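Product Review: Trila Hair Accessory Surprise Box
Reviewed by Shalini Khurana, Retail Programs Office
9 October 2024

Summary

The Trila line consists of hair accessories sold in sealed cardboard boxes, the contents of which are unknown to the buyer until opening. The office reviewed the line as a candidate for the small-gifts counter at the Nautiyal Street shop, where most purchases are made by visitors looking for an inexpensive present. The line is recommended for a limited trial, with reservations about the packaging.

Contents

The accessories were found to be of acceptable quality for the price. The clips open and close without sticking, and the springs held after 500 openings by hand. The blue triangular clip was the preferred item among staff with thick hair. The black glossy clip is better suited to finer hair and slid out of heavier styles within the hour. The fuzzy black piece is soft and comfortable but collects lint quickly and should be kept away from wool coats.

Buyers should understand that style and color cannot be chosen. Customers who want a matching pair would be better served by the Veller range, which is sold in open trays.

Packaging

Two box formats were reviewed, a long, narrow one in dark red and a pink and red one. Both carry Chinese lettering, and the characters for "blind box" (盲盒) run down the face of the narrow format. The flower printing is attractive and gives the product the look of a finished gift. Lộc Quan of the display team noted that the narrow box can be stood upright in a shallow rack.

The cardboard is thin. Ends crease easily and the flaps tear when pulled, so a box cannot be closed neatly for return or regifting.
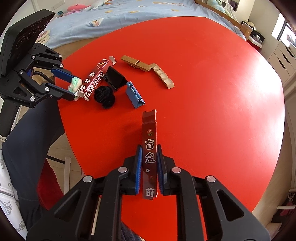

Storage and Display

Boxes should be kept in a rigid outer carton until they are placed on the counter. The office used a Uline carton with dividers and found no further damage to the ends. Stock should not be stacked more than 10 boxes high.

Recommendation

The office recommends a trial order of 3,000 boxes, to be reviewed in July. Opened boxes should not be accepted for exchange unless the clip itself is faulty. A small sign stating that contents vary should be posted at the counter and at the register.

Rating: 3.5 out of 5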